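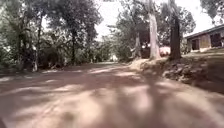 February – Clevdale hymnal index, bench notes

Picked up again at the second box from the Wilow chapel. These are the words-and-tune books, mostly oblong, in worse shape than the first box. Two have no title page. I am calling them Wilow A and Wilow B until we can match them to something printed.

Index stands at 1,976 tunes as of this morning. That is entries, so a tune that turns up in four books is in there four times. Merging comes later and I don't want to start it until both boxes are through.

Scanning

Cradle set to 100 degrees for everything with a tight spine. Wilow A would not open even that far past the middle, so the inner margin is lost on a run of pages near "Old Hundredth." The alto line is readable but the last note of each system is a guess. Marked those records with a Q. Please don't clear the Q without going back to the book.

Tried 600 dpi on the shape-note pages and it helped. At the lower setting the filled square and the filled diamond run together when the ink has spread, and the software calls them both "la." Staying at 600 for shape notes and leaving round-note books where they were. The files are big. The old drive will be full before the box is done.

Tune names

Same trouble as last time. "Windham" is under its own name in three books and under its first line in Wilow B. There is also a "Mear" that is not "Mear." The first five notes match and then it goes somewhere else. I entered it as Mear (variant) with the incipit typed out in scale degrees.

Reminder on incipits: start on the first melody note, tenor line in the older books, and ignore pickup rests. I found more than 200 records from the first box where the treble had been used. Those don't match anything and that explains the odd results in the last report. Fixed the common meter ones. Long meter and short meter still to do.

Doctrine and text changes

Keeping a separate sheet for altered verses. Wilow B drops the third stanza of two communion hymns and changes "worm" to "one" in the Watts. Someone has penciled the old word back in. We record both, printed reading first. We aren't deciding which is right.

Pitch check

Played through the Q entries on the Mizuno reed organ in the back. Middle D is slow to speak and the one above it buzzes. Fine for hearing whether a chord makes sense, no good for anything else. Cleaned the D reed with a soft brush, slight improvement. Left the other one alone.

Repairs

Wilow A, back board detached. Wrapped and tied, no glue yet. Flarklow sent the wrong weight of tissue again – too heavy for these hinges – so the torn leaves are in folders with a slip showing which side the tear is on.

To do

Long meter and short meter incipits, first box.
Reorder tissue from Flarklow, lighter weight, and check the slip before opening the pack.
New drive.
Compare the index at the back of Wilow B with its contents. It lists "Dundee" twice, and I can only find it once.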